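Inicio > Actualidad > Entrevistas

Imprimir | Enviar por correo

«El brazo separa, yo decido qué hacer con lo dudoso»

Damir Kneževič lleva 5 años en la sala de clasificación de Clastbridge, en Prurnley. Desde enero comparte turno con un brazo robótico – pequeño, de sobremesa – que reparte papel por colores.

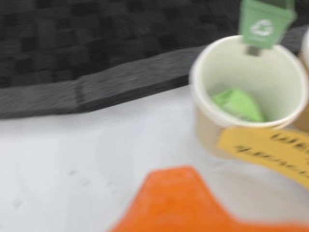 Kneževič no echa de menos el trabajo de antes. «Acababa con las muñecas cargadas», cuenta. Ahora revisa los vasos, mira si el papel verde está en el que lleva el distintivo verde de reciclaje y anota los fallos. Le preocupa más el horario: «Somos 5 por turno y queremos seguir siéndolo».

Mairéad Ní Mhurchú, jefa de sala, responde que no hay despidos previstos. «Hay 66 horas de formación por persona. Unos las llevan mejor que otros – eso es así».

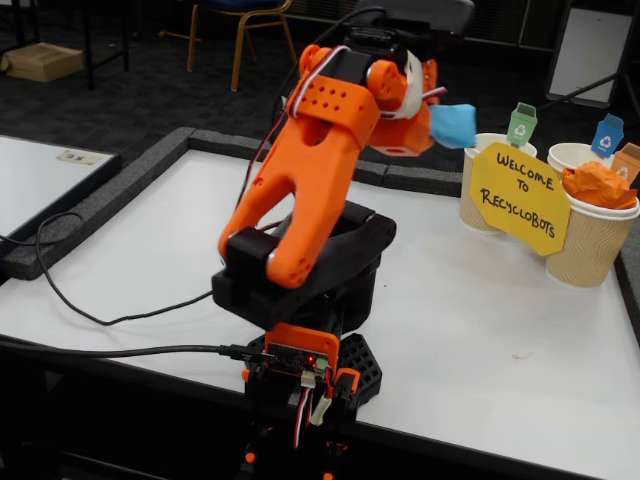
Lo que viene

En Truvholm quieren probar el mismo sistema. Kneževič irá a explicarlo. «Que pregunten a los que están en la mesa», pide.

Contacto | © Clastbridge | Volver arriba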